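Finishing a light wood top for display use: oil or water-based?

ivlad_bench
Table top, pale wood, softly reflective. Used for laying out artificial fruit (cherries, blackberries, assorted berries) and a crimson cloth. It has picked up thin whitish scratches near the front. Current finish is a Grovby hardwax oil, 2 coats. Considering a recoat with Hidex water-based satin.

soprea
Whitish scratches are usually in the finish, with the wood itself intact. Drag a fingernail across one. If it doesn't catch, spot repair is enough.

ivlad_bench
No catch on most of them. One does, slightly.
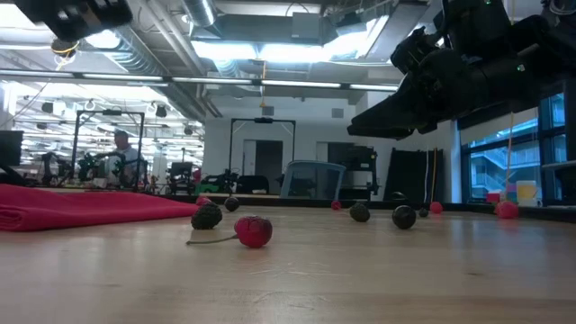
My other concern is glare. The glossy pieces throw color onto the surface, red especially, and a satin coat should cut that down.

tannin138
Skip the Hidex. Water-based over hardwax oil won't bond unless you sand back to bare wood. Scuff with 400 and put on another thin coat of the same oil.

soprea
Disagree on the 400. Too fine for the scratch that catches. Start at 240 there, feather out, then 400 over the whole top.

tannin138
240 on one spot will show as a dull patch under side light.

soprea
Only if you stop there.

jitaru_fan
Check the cherry stems too. Stiff plastic ones with a wire core will mark an oil finish when dragged. I trimmed the ends on my Nutbridge set and the marks stopped.

ivlad_bench
Will test 240 then 400 on the underside first. Staying with the oil for now.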